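发件人：Radero 旧机组
收件人：Gimgate 用户列表
主题：Re: [gimgate-users] 归档机换到哪儿？顺便问邮件格式迁移

先道歉，拖了好几天，七月一直在赶别的事。下面边引边回，没引到的就是我没意见。

> 各位好，列表归档现在还跑在那台老台式机上，mbox 已经长到 43 个文件，
> 最大的一个打开要等半天。我倾向整体转成 maildir，然后把搜索
> 重新建一遍。两个问题：一，转换期间列表要不要停；二，老的
> 附件要不要留。我个人觉得附件可以砍，没人看。

先说停不停。不用停。新信照收，先落到旧 mbox 里，转完再补一次增量。我在 Hadard 那边的列表就是这么搞的，463 封补进去，没丢。注意补之前把写锁拿住，不然最后一封可能被截成两半，我吃过亏。

附件不同意砍。早年讨论编码问题的那几串，正文里全是“见附件”，附件没了等于整串废掉。而且那时候好多人把补丁当附件发，不是贴在正文里的。要省地方可以去重，同一个 tar 包被转发来转发去，去重完能小一大截。

机器的事，还是老的 Dell 主板，绿板子，处理器在座上扣着。我的意思是先别换，归档又不吃 CPU，慢是慢在 mbox 从头扫，跟机器关系不大。

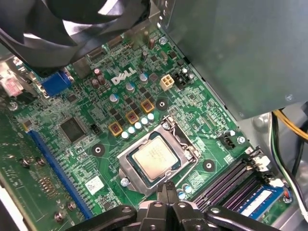
列表里另一位回得比我快，说慢的根子在索引：每来一封信就整个重建，当然慢，改成每晚增量一次就行，maildir 转不转都能快。这个我同意一半。索引该改，但 mbox 单文件太大，备份的时候每次整个重传，这个增量索引救不了。所以两样都做，先索引后格式，顺序别反。

> 另外 Message-ID 重复的怎么办？我扫了一下，有一批是
> 网关转的时候自己编的 ID，撞了不少。

这个最麻烦。不能按 ID 直接去掉，网关编的那批正文根本不一样，去了就真没了。我的土办法：

先按 ID 分组
组内比正文哈希，哈希前把末尾的列表签名去掉
哈希一样的留 Received 头最多的那封
哈希不一样的全留，后来的 ID 后面加个后缀，原 ID 另存一个头

加后缀会让一部分 References 断掉，线程会散。散就散吧，比丢信强。真在意的话可以再写个脚本按主题和时间往回拼，中文主题记得先解码再比，GB2312 和 UTF-8 两种写法的“回复：”混着来，直接比字节肯定对不上。还有人客户端写“答复：”，还有全角冒号半角冒号……都要归一。

> 旧链接呢？外面有人引用我们归档的 URL。

旧链接必须保。做一张映射表，老编号对新路径，301 过去。表我可以出，之前 Sorensen 镜像站下线时留过一份，700 条，大部分是被外站引用过的，先用这份兜底，其余的慢慢补。编号中间有断的，从前删广告信删出来的洞，不要重新排号！一重排后面全错位。

电源先不动，机箱里那台灰的接着用，线也别重理了，等数据搬完再说。备份盘一份放机房一份放外头，老规矩。
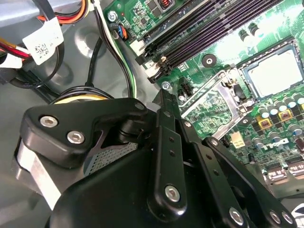
刚要发出去又进来一封，问能不能趁这次把邮箱地址打码，归档页被爬得厉害，有人十年前发过一封信到现在还在收垃圾邮件。可以，但只在网页输出那层打码，maildir 里的原始信头不要动。以前有个列表直接改了原文，签名全验不过去，补丁作者也对不上，没法恢复。正文里引用别人地址的那种（“某某 wrote:”那一行）也要处理，容易漏。

> 测试谁来做？

我可以测 2 的那一半，就是去重和 ID。先拿第 42 号 mbox 试，里面什么都有：乱码主题、嵌套转发、没日期的信、winmail.dat，这个能过别的基本都能过。没日期的那些取最下面那条 Received 的时间，别用文件时间，拷过几次早不准了。

时区也提一句，网页上统一显示 UTC，原始 Date 头照留。老归档页按服务器本地时间排，夏令时那一个小时里的信前后是乱的，有一串吵架的看上去像先回复后提问。

脚本还没整理，晚上十点以后传到老地方，写得很丑，变量名别笑。有意见直接回列表，别单独回我，回我我多半会漏看。回的时候麻烦把不相干的引文删一删，上回那封引了五层，归档页右边都挤出去了。

--
gimgate-users 邮件列表
退订请发空信，主题写 unsubscribe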